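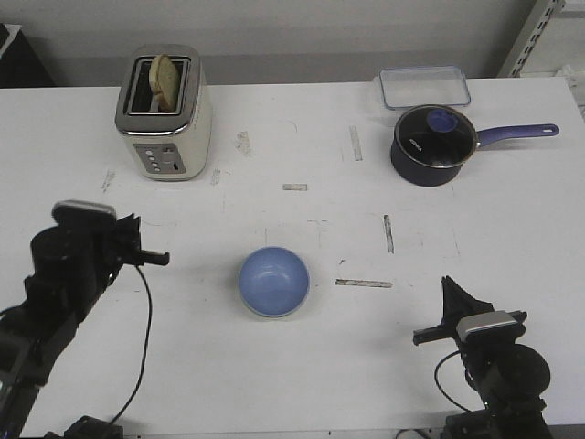
Toaster back left, lidded saucepan to the right, bowl up front.

4. Setting out the breakfast counter

Do section 3 (outlets and shelf) first if you skipped it. This part is quick.

1. Wipe the counter down. Old tape marks can stay, they don't hurt anything. Loose tape ends -- press flat or pull off.

2. Toaster goes at the back, left side, controls facing you. Leave a hand's width to the wall. Nothing above it, no shelf, no curtain.

3. Saucepan to the right of the toaster, handle pointing right, away from the toast. Lid on when not in use. Lefties: swap the whole layout, toaster included.

4. Plastic food container behind the pan is fine while the pan is cold. Before you carry the pan to the burner and back, move the container. Hot pan next to thin plastic = warped plastic.

5. Bowl in front, in the open. That's where you'll reach for it.

CAUTION: Never reach into a toaster slot with a fork or knife. Stuck slice -- unplug, wait, turn it over the sink and shake gentley.

NOTE: One slice only? Any slot will do on most two-slot models. Check the booklet, a few want the slice on a marked side.

5. Pan and lid

1. Wash pan and lid before first use. Warm water, soft sponge. No steel wool on the coating.

2. Fill to two thirds, no more. Oatmeal climbs.

3. Lift the lid by the knob, tilt it so the steam goes away from your face. Use a cloth if it's been on the heat over 3 minutes.

4. Handle never sticks out past the front of the counter. Turn it sideways, like so:
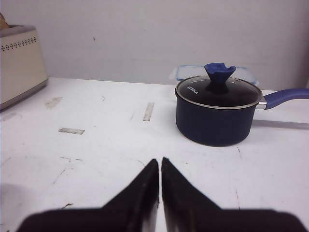 Rania Ouali wrote in to say sideways isn't enough if there are kids around, and that in her kitchen in Zikuddale the handle points to the back wall whenever the pan is hot. She also wanted to know if the lid can go in the dishwasher.

Back wall is fine, do that if you have the room. For the lid, go by the maker's booklet. If you lost it, wash by hand and dry the rim well, water sits under teh metal edge.

CAUTION: Don't put a hot glass lid in cold water or down on a wet counter. Let it cool on a dry towel first.

Next: section 6, storing the bowls and containers.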